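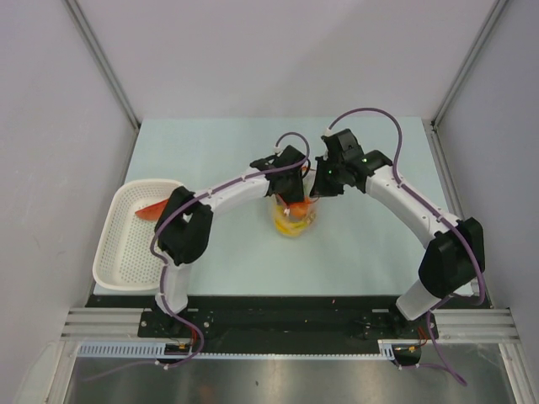

My sister called at seven in the morning to ask if I still had the fruit.

She didn't say hello first. She never does, she just starts in the middle and lets you catch up. I was standing in my kitchen with one sock on, and I said what fruit, and she said, "The store fruit," like I was being slow on purpose. And then of course I knew. The play fruit! The whole produce section of the store we ran out of our bedroom closet on Honer Street when she was nine and I was six and she was always, always the manager.

I told her I probably had it somewhere. This was a lie. I knew exactly where it was. It was on the top shelf of my hall closet behind the vacuum attachments, and it had come with me through four apartments and one marriage, and I had never once mentioned it to her because I was pretty sure that legally it was half hers.

"Good," she said. "Bring it up when you come. She's old enough now."

She meant her granddaughter. My sister is a grandmother, which I still can't say out loud without wanting to sit down. And I was driving up to Zundunlow that weekend anyway, 200 miles, for our mother's birthday. Mom was turning 70 for what she claimed was the second time. (It was more than the second time.)

So that night I got the step stool and took everything down and put it on the table, and I washed it. I don't know if you've ever washed play fruit. You feel pretty silly for the first couple of minutes, and then you start getting particular about it. I did the creases with an old toothbrush. I changed the water. I talked to the fruit a little, if you want to know.

The store was called Skolell. My sister made up the name because she said real stores had names that didn't mean anything, and she painted it on a shirt box lid that we hung from the closet doorknob. Skolell had rules. You had to take a basket. You had to say good morning, even if it was night. You could not buy the watermelon.

That last one was the big one. The watermelon was for display. I could look at it, I could ask how much it was, and she would name a price, and whatever I had in my hand, the price was more than that. I once came in with 15 dollars in game money, everything in the bank, and she looked at me over her glasses — she didn't need glasses, they were our grandfather's — and told me it was 2902 dollars today on account of the weather.

I went home and cried. Home was the other side of the bedroom.

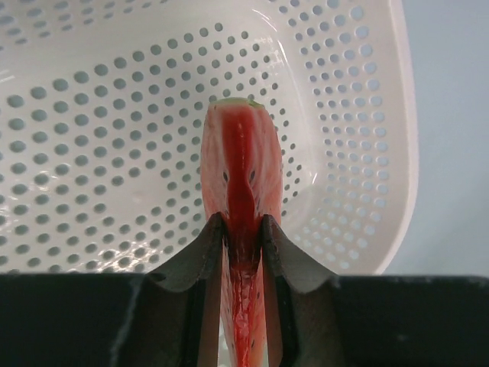
The watermelon. Not for sale.

I'd like to tell you I got over it. I was a grown woman with a dental plan and there I was at my own table at eleven at night, turning that wedge toward the lamp and thinking, mine. The two little dark seeds, one on each side. The red down the middle. I used to lie on the carpet and look at it until my mouth watered.

And I thought about not bringing it. I did! I thought, she'll never remember which pieces there were. I could send up the rest and keep one thing on my windowsill where it would bother no one. I even went and moved the dish soap over to make a spot. I stood there and looked at the spot for a while, and then I went to bed without deciding.

In the morning I started packing. I had a clear bag, the nice roomy kind, and I figured you ought to be able to see what you were getting, like at a real market. I put things in and took them out again. The heavy stuff should go on the bottom, obviously, but none of it's heavy, so that was no help. I tried going by color. I tried going by what I liked least, and that's how I came to the star fruit.

Now, the star fruit was my job. Since my sister was the manager, I was every customer, and the customers had to buy what needed moving, and what needed moving was the star fruit. Neither of us had ever seen a real one. The supermarket near Honer Street had apples and bananas and, around Christmas, one sad pineapple. For years I thought the star fruit was a kind of pepper that had gone wrong. But she'd say, "The star fruit is very fresh this morning, ma'am," and I'd say I'll take it, and I'd carry it across the carpet and pretend to cook it. I made star fruit soup. I made star fruit meat loaf. I must have bought that thing every day for three years, and every night it went back on the shelf, and the next day it was very fresh again.
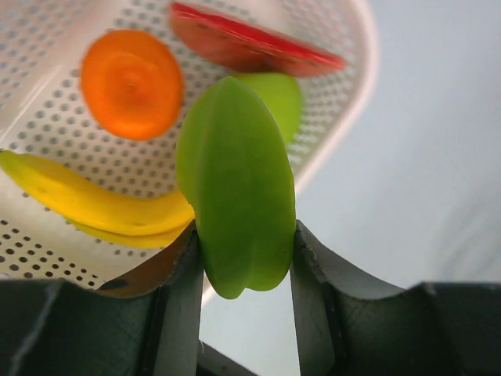 The star fruit, very fresh this morning.

I held on to it for a minute. It has these soft ridges down the sides, and my thumb went right into one like it had been parked there since second grade. And I realized I couldn't remember the watermelon that way at all. I knew what it looked like from across a room. I didn't know what it felt like, since I'd hardly been allowed to touch it.

So the watermelon went in the bag. I did it quickly, so I wouldn't argue.

The drive up was long and rainy and I stopped at Requena for pie, like you have to. I had the bag on the passenger seat. At some point I put the seat belt around it, and I'm not going to defend that.

My sister came out to the car in her slippers. She looked older and exactly the same. She took the bag from me before she took my coat, and she held it up to the porch light and turned it, checking, and I saw her lips moving. She was doing inventory. All those years and she still had the stock list in her head.

"Where's the star fruit?" she said.

I said what?

"The star fruit. You always had the star fruit." She was turning the bag the other way now. "I told her all about it, I told her there was one customer who bought it every single day. She wants to meet you. Don't tell me you lost it."

I had my hand in my coat pocket. I'd had it there since Requena.

Behind her in the doorway was a very small person in a raincoat and pajamas, with a shoebox lid under one arm. She looked me up and down. Then she looked at the pocket.

"Good morning," she said. It was almost nine at night.

"Good morning," I said. "How much is the watermelon?"

She thought about it hard. She looked at her grandmother, and her grandmother looked at the rain and kept her mouth shut, and I could see what it cost her.

"One dollar," said the very small person.

I had a five. She didn't have change, so we went in to ask Mom.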